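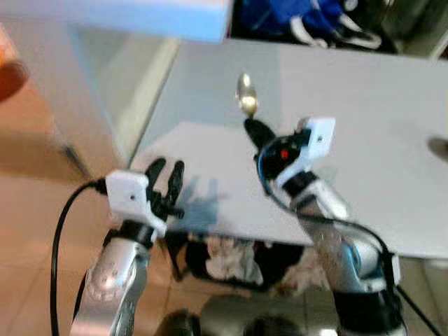 One reader of the July draft asked whether the leveling feet have to be set again after the Kulstead bench is moved to another room. They do. Repeat steps 1 through 5 each time the bench changes position, even on the same floor.

## 4.2 Leveling the bench

**Caution:** Clear the top before turning any foot. Maximum load during adjustment is 200 lb.

1. Loosen the locknut on each foot with the Isness wrench.
2. Turn all feet fully in, then back out two turns.
3. Lay a level along the long side and adjust the left pair - then the right.
4. Turn the level 90 degrees and repeat.
5. Hold each foot still and tighten its locknut.

**Note:** Feet with part number 1384 have a left-hand thread. Part number 1725 is standard. Do not mix them on one bench.

If the bench rocks after step 5, place a Gekasthorpe shim under the high foot's opposite corner and start over at step 3. Shims are sold in packs only.

Rev. 8/19/26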